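Keep the bag, lose the pile

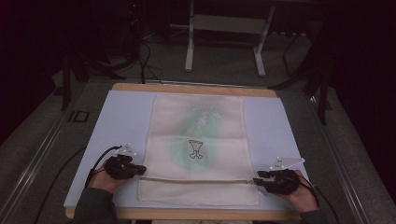 Most homes I know have too many cloth bags, and mine was one of them until September. We had a hook on the back of the kitchen door that held so many the door no longer opened fully. I took them all down and put them in a heap on the table, and the heap had 40 bags in it. Some were good. The one I would keep before any other is the plain sort with a zip: white cloth, a zip running almost the full width, a soft green print gone pale in places and a small black outline of a creature, or possibly a goblet, on two short legs. It lies flat and folds without a fight.

My argument is simple. The cloth bag was meant to be used again and again, and we have turned it into something we collect. Every shop gives them out. Morura, where I buy flour and rice, hands you one if you spend over a certain amount, whether you want it or not. Vement sends one with each order, wrapped in plastic. I have four from a book fair I went to once.

People say a spare bag does no harm. I think it does, in a small way. A drawer you can't shut is a drawer you stop using properly. When there are forty bags on a hook you pull at the nearest, three come off with it, and you put two back on the floor. Then you leave the house with one that has no bottom seam left.

My neighbour Halima Aliyu disagrees with me about this. She keeps hers in the boot of the car and says the number doesn't matter as long as they are out of the kitchen. I have seen the boot. There was a bag of onions in it that she had been looking for.

I kept seven. Two large ones for the weekly shop, two with zips, one for the library, one for shoes and one old Tejada bag that is ugly and very strong. The zipped ones earn their place because they do a second job. A bag that closes will hold socks in a suitcase, or chargers, or a child's swimming things. An open tote will hold them too, until it tips over.

Folding matters more than I used to believe. Lay the bag on a hard surface, close the zip, smooth the cloth outwards from the middle and fold it across twice. Do it on a table – a bed is too soft and you end up with a roll. Folded like that, all seven of mine stand on edge in a shoebox, and I can see which is which by the print.

Washing is the other thing people skip. A bag that has carried raw chicken needs a proper wash, and the colours will fade. I don't mind that. A washed-out print tells you the bag has been used, and I would take it over a bright one that has hung on a door for three years.

As for the other 33, the school took most of them for PE kit. Omolara Sani, who runs the food shelf at our community centre, took the rest and asked me not to bring any more. She already had 179 in a cupboard, all of them given by people like me who wanted their hook back.

So I now say no at the till. It feels rude for the first few weeks. At Morura they still hold the bag out, and I still shake my head and put the rice in the ugly one.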